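Cuaderno de taller, línea Hostent (tareas domésticas)
Diciembre de 2018

Tema: ropa. Doblado de camisa desde montón. Sigo con la pregunta que dejó abierta Carleen Tautahi en la revisión de junio: qué parte de la tarea está resuelta y qué parte estamos tapando con la preparación.

Resumen de la preparación, para el que lea esto después: cuando la camisa se coloca extendida, boca abajo y con las mangas abiertas, el doblado es una secuencia de agarres en puntos casi fijos. Eso ya lo hace Tomoana (el planificador, versión 4) sin demasiadas quejas. No lo considero doblar ropa. En una casa la camisa sale de la secadora hecha una bola, y quien la extiende antes de llamar al robot ya ha hecho la mitad del trabajo.

Por tanto, a partir de esta entrada el estado inicial es siempre montón. Se suelta la prenda desde la altura del codo y no se retoca. Si cae con el cuello debajo, se queda con el cuello debajo.
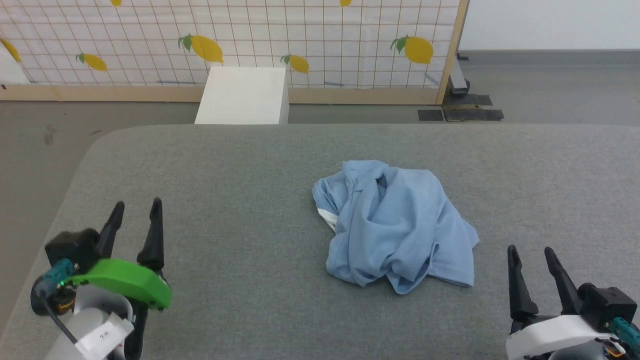
Fig. 1. Camisa celeste en montón sobre la superficie gris tapizada. Pinzas abiertas.

Observaciones sobre el primer agarre:

- El segmentador separa bien la tela celeste del gris. El contorno exterior sale limpio. El problema está dentro: los pliegues dan bordes tan marcados como los bordes reales de la prenda, y el detector de esquinas propone puntos de agarre en mitad de la espalda.
- Los remates claros ayudan algo cuando asoman. Un trozo de cuello visible orienta la prenda mejor que una manga, pero no se puede contar con que quede arriba.
- Dobladillo y puño se confunden. Visto de cerca, el puño es más rígido; en profundidad no hay resolución para distinguirlo.
- El tapizado tiene rozamiento alto. Bien para que la camisa no patine al tirar de un lado, mal para deslizar un dedo por debajo. Con la mesa lisa de Ondonton pasaba lo contrario. Los umbrales de fuerza de un sitio no sirven en el otro.

Sobre el desplegado. La estrategia actual es levantar por el punto más alto, buscar con la otra pinza el punto más bajo que cuelga, reagarrar y estirar. Para toallas es suficiente. En camisas el punto más bajo suele ser un puño o una punta del faldón, y según cuál sea la prenda queda estirada en diagonal. Hacen falta 2 reagarres como mínimo para llegar a los hombros, y cada uno añade error. Si se coge una sola capa, se puede seguir. Si se cogen dos sin saberlo, el resto de la secuencia se ejecuta entera sobre una suposición falsa y el resultado parece un doblado fallido, cuando el fallo estaba en el primer segundo.

Registro: 2796 intentos de agarre acumulados en la base de Skorkley, todas las prendas. De ellos, 1009 etiquetados como capa única. El resto son capa doble, vacío o sin etiqueta; el desglose está mal hecho porque al principio «vacío» y «sin etiqueta» compartían código. Pendiente de rehacer antes de pasar números a nadie.

Comparación con una persona: al coger la camisa se sacude. Es un gesto dinámico, no planificado, que deshace casi todo el montón de una vez. Nuestros brazos van demasiado lentos para eso y el límite de aceleración no se toca sin permiso de Carleen. Queda apuntado como opción, con recorrido corto y la prenda sujeta por los dos hombros.

Opinión provisional: máquina para doblar prendas ya presentadas, sí. Máquina a la que se le deja la colada y se cierra la puerta, no, y no lo veo para el próximo ciclo.

Pendiente:
- Separar códigos de vacío y sin etiqueta.
- Repetir la serie con la camisa del revés.
- Medir el rozamiento del tapizado con los dedos que hay montados antes de cambiar las puntas.
- Preguntar en Ondonton si guardan los umbrales antiguos.

Última actualización: C. T., corregida la nota sobre reagarres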